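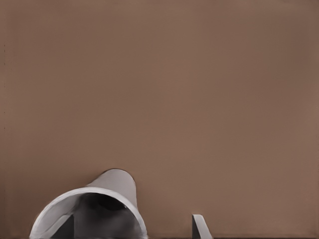
4 min read

Checking whether your classifier's probabilities mean anything

Hamish Nisbet
March 31, 2018

Most classifiers will hand you a number between zero and one if you ask politely. The number gets called a probability, it goes into a report, and before long someone is making decisions with it. I have grown suspicious of that number, and I'd like you to be suspicious of it too, at least until you've done the checking below. It takes an afternoon.

You'll need a trained model, a pile of labelled data it has never seen, and something that can draw a plot. I used Dreno for the plots out of habit. A spreadsheet will do the job.

Step one: set aside the right data

Do not use the training set. Do not use the set you tuned on either, even if you only looked at it a couple of times. I had 509 labelled cases left over from the Derkbridge records, collected after the model was finished, and those were the only ones I trusted. If you have fewer than a few hundred, carry on, but keep your claims modest.

Watch for duplicates. My first pass had the same patients turning up on both sides of the split, and the results looked marvellous. They should have made me nervous sooner than they did.

Step two: get the raw scores

Ask the model for its scores and save them next to the true labels, one row per case. Check what you've been given. Some libraries return a margin or a distance and call it "confidence" in the documentation. Squashing a margin through a logistic curve makes it look like a probability. Whether it behaves like one is a separate question, and it's the one we're here to answer.

Step three: bin and compare

Sort the rows by score and cut them into bins with equal numbers of cases. I put 40 in each and let the last bin take the leftovers. For each bin, work out the average score and the fraction of cases that were truly positive. Plot one against the other and draw in the diagonal.

If the model is well calibrated, the points sit near the diagonal. Mine sagged well below it at the top end, so the model was surest of itself exactly where it had least right to be. The accuracy figure gave no hint of this.

Be careful with the wobble. A bin that size can drift a fair way from the line by luck alone. Put error bars on, or resample the data 600 times and look at the spread. I've seen people build a whole theory on one stray point.

Step four: try a simple correction

There are 2 common choices. Platt scaling fits a logistic curve to the scores; isotonic regression fits a step function that never goes down. The first suits small data sets and assumes a particular shape. The second assumes very little and will happily overfit if you let it.

Fit the correction on one part of your held-out data and test it on the other. I know this hurts when labels are scarce. Fitting and testing on the same rows will give you a lovely straight plot that tells you nothing – isotonic regression is especially good at this trick.

Step five: check the groups you care about

A model can be calibrated overall and badly off for a particular group, with the errors cancelling out. Repeat step three for older and younger patients, or for each clinic, or whatever split matters in your work. The bins will be thin. Use fewer of them.

On my data the correction helped overall and did nothing useful for the smallest clinic. I reported both results.

What about the packages that do it for you?

Itelness has a one-line calibration option and Bech added something similar last July. I've tried both. They run, and the output looks tidy, but neither told me which rows it had fitted on until I went digging through the source. Use them if you like, then do step three by hand on data they haven't touched.

And repeat the lot when your data changes. A new clinic or a new lab supplier can put you back where you started – the old plot won't warn you.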